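Visit to the Van Damme textile fair, Bralovia

My colleague Fouad Khasawneh and I went to the fair for the first time this year. The train from Dadlow takes 64 minutes, and from the station you walk uphill for almost 15 more. Take good shoes.

Hall 3 was the best for us. There we found many cotton sellers, and the Jornico stand had table linen in heavy weaves which we don't see at home. I ordered 13 samples. The prices were fair, but delivery is slow.

We ate lunch late, because the line for soup was very long. The round tables are good for talking with other visitors, and I got two useful addresses there.
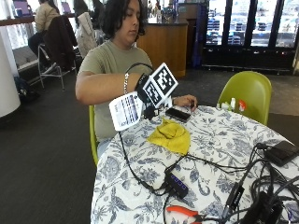

Going home

The last direct train leaves early, so please check the time before you go. We missed it and had to change once.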